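So the cup policy finally works! Well, it works in simulation, which my labmate Ita Conneely keeps reminding me is a different thing. I'll take it.

If you missed the last post, I've been trying to get a two-handed robot to put a cup in a dish rack. Back in September I trained it the plain way: feed it demos, have it predict the next move, cross your fingers. It was awful. One hand would let go before the other had a grip, and the cup went for a roll. Out of 17 test runs I got 4 good ones, and I was being generous with one of them.

The new thing (I'm calling it Nimham, don't ask) is pretty simple. The policy doesn't guess one step at a time anymore — it plans a short chunk of motion for both arms together, and there's an extra bit of loss that punishes the hands for disagreeing about where the cup is. That's it! I trained it on 1079 simulated demos, with the cup starting in a different spot each time, and the same 17 tests went way up. Only 2 failures now, both with the cup starting close to the rack, where the fingers get tangled up in the rods.

I did try dropping the extra loss to see if the chunks were doing all the work. They weren't. The hands went right back to fighting each other, though less often than before.

Next up is messing with the friction settings, which I've been putting off for weeks. If the grasp only holds up with my lucky numbers, I'd like to find out before Ita does.
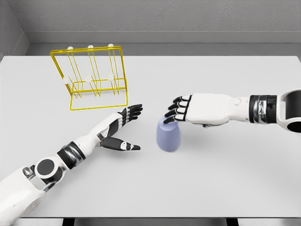 Right hand on the rim of the cup, left hand open, yellow rack behind.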